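Le présent billet rend compte de la réorganisation de mes archives administratives personnelles, engagée au mois de juin et désormais achevée. Il s'adresse aux lecteurs qui m'ont écrit à propos de la durée de conservation des pièces et du choix d'un plan de classement. 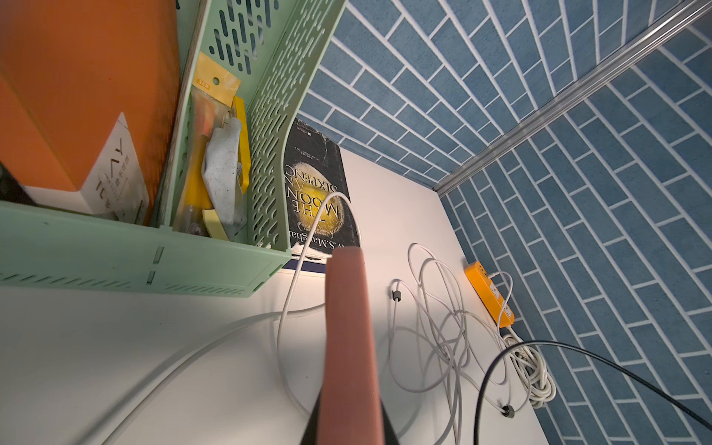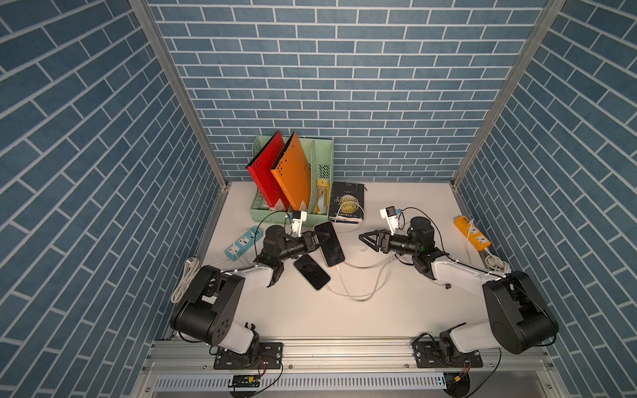

## Périmètre de l'opération

Le fonds comprenait 1 107 pièces, réparties jusqu'alors dans 19 chemises dont les intitulés ne correspondaient plus au contenu. S'y trouvaient des quittances de loyer, des bulletins de paie, des relevés bancaires, des avis d'imposition et la correspondance échangée avec la société Proltis, mon ancien bailleur. Les photographies de famille et les papiers d'état civil ont été exclus du périmètre ; ils feront l'objet d'un traitement distinct.

## Plan de classement retenu

Le classement par année a été abandonné. Il obligeait à ouvrir plusieurs dossiers pour reconstituer une même affaire, notamment le litige relatif aux charges de l'appartement de Butdale, qui s'étend sur trois exercices. Les pièces sont dorénavant rangées par affaire, puis par date au sein de chaque affaire. Chaque dossier s'ouvre sur un bordereau d'une page indiquant :

- l'objet du dossier et l'organisme concerné ;
- les dates extrêmes des pièces ;
- l'année à partir de laquelle l'élimination est permise ;
- le renvoi éventuel à un autre dossier.

La cote se compose de 3 lettres suivies d'un numéro d'ordre. Elle est portée au crayon, dans l'angle supérieur droit de la première pièce.

## Conservation et élimination

Les bulletins de paie sont conservés jusqu'à la liquidation de la retraite. Les relevés bancaires le sont cinq ans. Pour les factures de travaux, j'ai retenu la durée de la garantie décennale, y compris lorsque le montant paraissait négligeable. Les notices d'appareils dont je ne dispose plus ont été éliminées sans inventaire.

Une réserve demeure quant aux contrats d'assurance résiliés. Les avis que j'ai recueillis divergent, et ces contrats restent provisoirement dans un dossier d'attente, coté à part.

## Inventaire numérique

L'inventaire est tenu dans un simple tableur, dénommé Triton, dont une copie est imprimée chaque année et placée en tête du premier carton. La numérisation intégrale n'a pas été jugée utile. Seuls les actes notariés et les diplômes ont été reproduits.

La prochaine révision du plan de classement est fixée au mois de juin. Les observations peuvent être déposées en commentaire.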